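Teaching a robot to swap a processor, one nudge at a time

I've been pestering the folks at the Mundcombe lab for months to let me sit in on their computer repair project, and on Friday they finally said yes. So I spent a whole afternoon on a stool watching a two-fingered gripper poke around in desktop PCs, and I had a great time!

The project is called Grernov, and it's a method for teaching a robot arm to do very small, very fussy assembly jobs. Think memory sticks and processors, the stuff that makes my own hands sweat. Most robot learning I've written about here works the same way: a person guides the arm through the whole job again and again, and a computer model learns to copy all of it. Grernov splits the job up. One model handles the big moves (get over to the board, come back to the tray) and a second one only wakes up for the last little stretch, when the fingers get close to the part. The team calls that second piece Olus, and it's where most of the new work went.

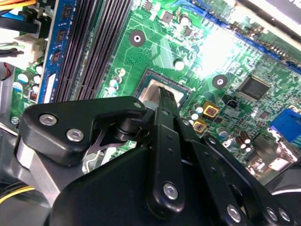
Close quarters: the gripper's finger at the processor socket of a desktop motherboard.

What makes Olus different is how it learns. The team doesn't record a perfect placement and ask the robot to repeat it. They start the arm a tiny bit off on purpose – a hair too far left, a touch crooked – and a person steers it back to where it should be. Those short corrections are the lessons. They only last a few seconds each, so you can collect a lot of them before lunch, and the robot gets to see all the ways a placement can start to go wrong.

I asked if that was really better than just showing it the right way more often. They'd clearly been waiting for somebody to ask! In their tests, a model trained on full run-throughs alone seated the processor correctly in 55 percent of tries. With the short corrections added in, the number went up to 77 percent. Same arm, same fingers, same cameras.
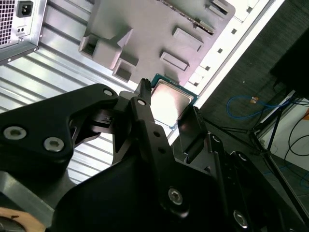

Now, 77 percent isn't what you want from the person fixing your computer, and the team said so before I could. Most of the misses come down to angle. A processor is a flat square thing with shiny metal on top, and glare can make it hard for a camera to tell where the edges are. If the chip is turned a little in the fingers, the model sometimes doesn't notice until it's right over the spot where it's supposed to go down. They've been trying different lighting, and they also want the robot to get better at giving up and starting over, which it's pretty stubborn about right now. (I can relate.)

Memory sticks are a different story. They're long and they have to line up with a slot along their whole length, but once they're lined up the slot does a lot of the guiding for you. The catch there is pressing hard enough. The team hasn't put out a number for memory yet and I couldn't talk them into giving me one.

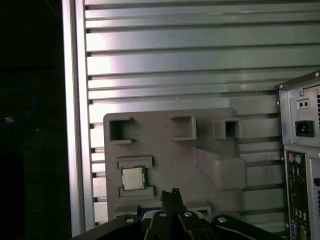

MUNDCOMBE, November – The next step for Grernov is the part holder. The team uses a gray fixture plate with pockets and ledges on it, so parts have a place to sit between moves, and they plan to test whether the same models still work when the plate gets moved or turned. Until now they've mostly changed where the arm starts and left everything else alone.

That matters if you want the method to leave the lab. Soomro, a refurbishing shop that takes in old office desktops, has agreed to try it out on its own benches, and its benches are nothing like a tidy lab setup. Computers come in every size there, the light changes all day, and whatever holds the spare parts gets shoved aside when somebody needs the space.

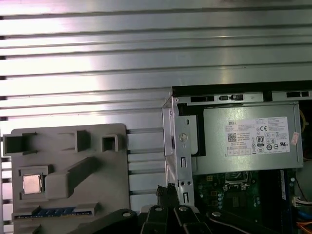
The shop is mainly interested in pulling parts that still work out of machines that don't, so I asked how Grernov does when it runs in reverse. Taking a chip out is apparently easier than putting one in, but you still have to set it down somewhere without dropping it, and that uses the same kind of small corrections. The team has recorded 70 of those for removal so far and wants a lot more before it trains anything serious on them.

The trial at Soomro is set to run for 2 months, with a person standing by the whole time. I've already asked if I can come watch that one too, and I'll post the removal numbers as soon as the team is ready to share them.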